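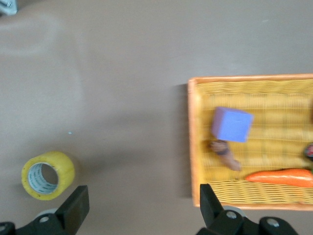 Lettings and Viewings Assistant – Commercial Property
Clenia Property, Jirkden office
Part time to start, could go full time for the right person

We let and sell shops, small units, yards and the odd pub. Mostly shops. Busy year so far and we need another pair of hands before July if we can get them.

94 units on the books at the moment, spread between Jirkden town centre, the Prolonora estate and the old Chávez yard off the ring road. Plus whatever comes in. You would be out of the office more than in it.

The job

Showing people round empty premises. Opening up, lights on, walking them through, locking up again properly.
Answering the phone and emails. A lot of the same questions – rates, parking, can I do hot food, is the flat upstairs included.
Measuring up. We will show you how, no need to have done it before.
Writing the first draft of particulars. Plain and correct. If the roof leaks we say so.
Putting up boards and window notices, taking old ones down.
Meter readings at the start and end of a lease.
Key log. Keys go out, keys come back, it gets written down every time.
Checking on vacant units, every one on the list gets a visit at least once a month. Post picked up, taps checked, anything broken reported same day.
Some filing and packing up of old tenancy papers for storage.
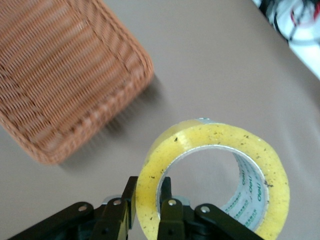
Hours are 24 a week to begin with, spread over four days. Mornings mostly, 9 till 3. Now and then a viewing at 5.30 or 6 as shopkeepers can't get away before closing. You get that time back.

Pay depends on experience, ask when you ring and Ourania will tell you straight. Mileage paid on top for your own car. Holiday pro rata. Pension after the usual period.

You will need

Full driving licence and a car you can use for work. Can't get round this one, the bus to Prolonora goes every two hours.
Decent written English. Spelling matters more than it may look from this advert.
To be OK in cold empty buildings on your own. We have a check-in system, you text when you go in and when you come out, and someone rings if you don't.
Able to carry a board and a stepladder.
Basic computer use – email, spreadsheets, our listings system which is old but fine once you know it.

Nice to have but don't be put off

Any time in an estate agents, shop, building firm or council planning office.
Knowing which end of a lease is which. Break clauses, repairing terms, deposits. We'll train you anyway.
A second language. Plenty of our tenants would be glad of it.

What it isn't. There is no cold calling and no commision. Sales and rent talks are done by Dayana Meléndez, you'd pass people on to her once they are serious. If you want to move into that side later on, good, say so at interview. The last person in the post did and is now doing valuations.

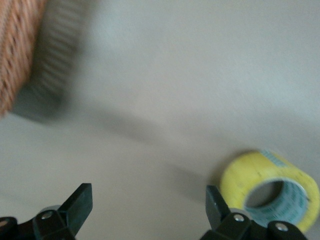 Office is small, upstairs, no lift I'm afraid. Parking at the back, 2 spaces, first come. Kitchen, decent heating. Dog in on some days so tell us if that is a problem.

How to apply

CV and a short note, half a page is plenty. Tell us where you live, when you could start and whether the late viewings would be a problem. Email it to the Jirkden office or put it through the door at number 54, marked for Ourania Pappas. No online forms.

We're reading them as they arive and will close the advert when we have enough people to see, so don't hang about. Interviews are in the office, half an hour, then a quick walk round a vacant shop with Dayana so you can see what the work is like. Wear sensible shoes.

We need 2 references before you start, one from work if you have it. School or voluntary is fine if not. You'll be handling keys to other peoples buildings so we do ring them.

Questions, phone the office and ask for Ourania. Best after 10. If it goes to the machine leave a number and she will call back the same day.

No agencies please.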